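Fodcombe Library Users' Group
Minutes of the September meeting, reading room, 6:30 pm

Present: Roxana Chávez (chair), Edem Akolgo, Carmela Fabbri, Édgar Marulanda. Apologies: Fenna Boersma.

1. Previous minutes
Agreed with one correction. The Istcombe visit was put down under the wrong month.

2. Study tables
Carmela has been through the tables on the upper floor. Two have marks in the wood that will not come out with polish. It was agreed to keep white covering on those tables for now and look at sanding them in spring. Édgar asked that the covering be changed when it gets smudged – last term it was left on too long. Carmela will keep a spare roll in the supply closet.

3. Desk lamps
Edem reported that the order for 17 lamps came to $1,147, delivered. Roxana asked for the receipt to go to Fenna. Members had complained about the old lamps flickering, and those will go to the Escobar Street recycling point. Cables are to run off the back of each table, away from people's feet. Lamps stay on the tables overnight but must be switched off at closing.

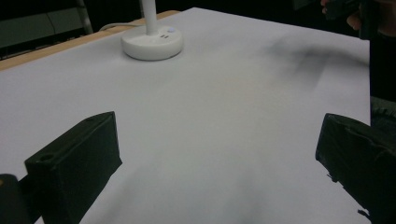
Can readers move a lamp to another table?
Only if they ask at the front desk first, so staff can check that the cable reaches an outlet safely.

4. Chairs
Édgar has a quote from Plivus for reupholstering, up to $3,000 depending on fabric. Held over until Fenna is back.

5. Any other business
The window blind by the atlases is still stuck. Edem to call the repair company again.

Meeting closed at 7:40 pm.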